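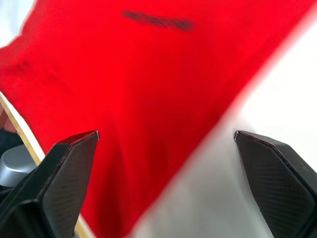

Section 3: Getting your Grelten compact washer in place

By now you should have the box open and the packing list checked off (that was Section 2). If the foam base is still under the machine, take it out before you go any further. I left mine in on my first one and it hummed like a beehive for a week.

What you need for this part:
Adjustable wrench
Small level, or the level app on your phone
Bucket and an old towel
Flashlight
The gray inlet hose and the ribbed drain hose from the parts bag

3.1 Take out the shipping bolts

1. Turn the machine so the back faces you. Walk it corner to corner, don't drag it.
2. Find the shipping bolts. They have yellow plastic collars and sit two high, two low.
3. Loosen each one with the wrench, then pull it straight out, collar and all. They can be stubborn. A little wiggle usually does it.
4. Snap the white caps from the parts bag into the holes.
5. Put the bolts in a bag, write WASHER on it and keep it. You'll want them if you ever move.

CAUTION: Never run the washer with the bolts in. Even one left behind can crack the drum mount, and Grelten won't cover that under warranty.

3.2 Level it

Every noisy washer I've been asked to look at was standing crooked. Take your time here!

1. Push the washer to where it will live, leaving a hand's width behind it for the hoses.
2. Lay the level across the top, side to side, then front to back.
3. Screw the front feet up or down until the bubble sits in the middle both ways. Clockwise makes a foot longer.
4. Press on opposite corners. If it rocks, go back to step 3.
5. Tighten the lock nut on each foot up against the cabinet. People skip this one, and then the feet creep.

Note: On an older wood floor, check again after the first month. Mine had settled enough in February that I could slide a quarter under one foot.

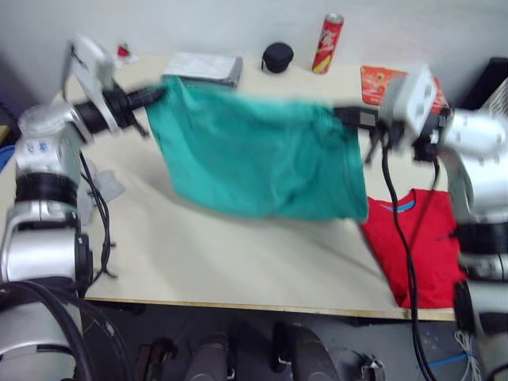 3.3 Hook up the water

The inlet hose is 5 feet long. If your faucet is farther away than that, buy one longer hose and skip the idea of joining two together – the joint is where it will leak, usually while you're out.

1. Shut off the water at the faucet.
2. Check that there's a rubber washer inside each end of the inlet hose. Spares are in the parts bag.
3. Screw the straight end onto the faucet by hand until it stops, then give it a quarter turn with the wrench.
4. Screw the bent end onto the back of the machine, hand tight only. That fitting is plastic and it strips easily (ask me how I know).
5. Open the faucet slowly and watch both ends with the flashlight while you count to 60. A drip means the rubber washer is sitting crooked. Shut off the water, reseat it and try again.

If you have a Prorkus faucet adapter, it goes between the faucet and the hose, with the arrow pointing toward the machine. Kitchen faucets usually need it, laundry faucets usually don't.

3.4 Hook up the drain

1. Clip the plastic hook onto the free end of the drain hose.
2. Hang it over the edge of the sink, or drop it into the standpipe.
3. Tie it to something solid. A full drain hose kicks harder than you'd expect, and an untied one will empty itself onto the floor.
4. Look along the whole length for kinks.

CAUTION: Don't push the hose down the standpipe so far that it seals the opening. It needs air around it, or the washer will siphon itself empty and keep filling.

Section 4: Your first loads 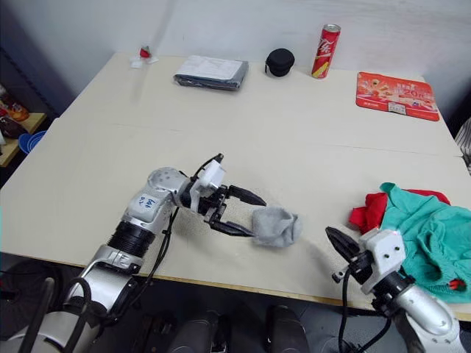
Written by the Prelmont Owners' Help Desk | Applies to the Duangkaew and standard door versions

The first run is an empty one. I know you've got a pile waiting, but there's factory grease in the drum and you don't want it on your shirts.

1. Plug the washer straight into a grounded wall outlet. No extension cords, please.
2. Close the door until it clicks.
3. Put half a scoop of powder in the left side of the drawer. Leave the softener side empty.
4. Turn the dial to Hot and press Start.
5. Stay nearby for the fill and the first spin. Some sloshing and a clunk from the valve are fine. Banging means go back to 3.1 and count your bolts.
6. When it finishes, wipe the door seal with the old towel and leave the door open for a while.

After that you can wash for real. Top load is 9 pounds of dry laundry, and the easiest way to judge it is by eye: fill the drum loosely and make sure your hand still fits in on top. Mix big things with small ones. One heavy bath mat all by itself will throw the spin off every time.

Note: The cycle counter is under Menu, then Info. It doesn't reset, so don't worry if a refurbished unit shows a big number. The one in my own basement reads 2,286 and I've replaced one door seal and a drain filter so far.

For cleaning that filter, see Section 5. Keep the bucket handy.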